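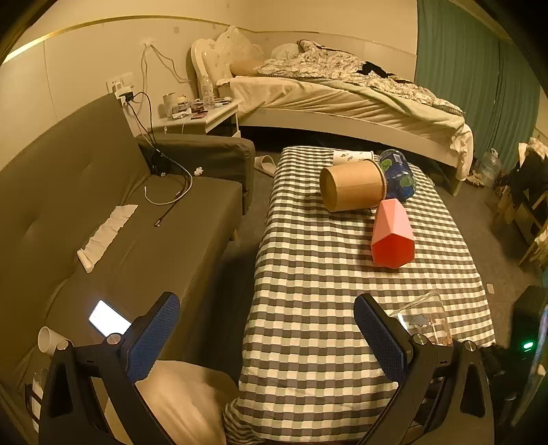
Hi again, and thanks for being patient with me on this one. I know the second report was supposed to land before the festival deadlines and I'm sending it after, but I'd much rather tell you how the edit went than how I was hoping it would go!

So, the big news first. We have a full rough cut of Skurnar. It runs long (two hours and nine minutes, I know, I know) but it plays from start to finish with no black cards where scenes ought to be. Last time I wrote to you there were 19 scenes still missing or half shot. We picked up all but two of them, and those two I've cut from the script. One was the ferry argument, which I loved on paper and which said the same thing as the kitchen argument twenty minutes earlier. The other was the dream. You told me in your notes on draft three that the dream had to go and I fought you on it for a page and a half. You can have that one.

Mayuree Suwannarat came back for the pickups and she was terrific. Her character, the older sister, was written as a supporting part, maybe a quarter of the screen time. In the cut she's basically the second lead. Part of that is the writing getting better between blocks, and part of it is that whenever we had a choice between her reaction and somebody else's line, we kept going to her. I'd like to change the billing to reflect it. Her contract allows for this and the bump in her fee is 457 dollars, so it's small, but it does come out of your money and I want your okay before I sign anything.

Money, then. The post-production part of the grant is holding up. We spent less on pickups than I budgeted because we got the bus station for free after 11 at night (thank you, Karagiannis, who let us park the van on their lot too). We spent more on sound. The harbor scenes were windy, I thought we could clean them up, and we can't, not all of them. I've set aside 2000 for two days of dialogue replacement and I've moved it from the poster and trailer line. That leaves the trailer thin. My plan is to cut it myself and pay an editor for one day to fix whatever I did. The updated sheet is attached to this email, with the moved amounts in the right-hand column.

We held a test screening in November in the back room at Romimetti. 41 people came, mostly friends of friends, and I made the cast stay away so everyone could be rude. What came back:

The first half hour is slow. Pretty much everyone wrote this, including the ones who liked it. I've since taken six minutes out before the father shows up, and I think there's another three or four to find.

People laughed at the funeral. Good! They were supposed to, and I was terrified they wouldn't.

The ending split the room. Some wanted to know whether he gets on the bus. I don't want to show it, but a few people thought the reel had just stopped, and that's my problem to fix. We have a wider shot from the second night that holds longer on the empty bench, and I'm trying it this week.

Two people asked if the brother was meant to be guilty the whole time. He isn't, and there's a look in scene 30 that is doing that by accident. It's gone.

Music is the part I'm nervous about. Jultonen are still on board and have sent four cues, and the main theme is lovely, kind of a limping waltz on an accordion. But they're on tour and the rest won't come until they're home. I've got temp music in the cut right now and I'm trying hard not to fall in love with it. If the remaining cues slip past the sound mix, I'd push the mix back two weeks before I'd mix without them. The studio says they can do that at no charge if I tell them a month ahead.

What's next: picture lock, then dialogue replacement, then color, then the mix. I'd hoped to send you a locked cut with this report and I can't yet. I can send a link to the current one if you promise to ignore the subtitles, which are mine and have typos.

Things I need from you: a yes or no on the billing change, a yes or no on moving the trailer money, and the logo file for the end credits (the one I have is tiny and goes fuzzy on a big screen). Mornings are best if you want to call, I'm in the edit after lunch most days and I don't hear the phone.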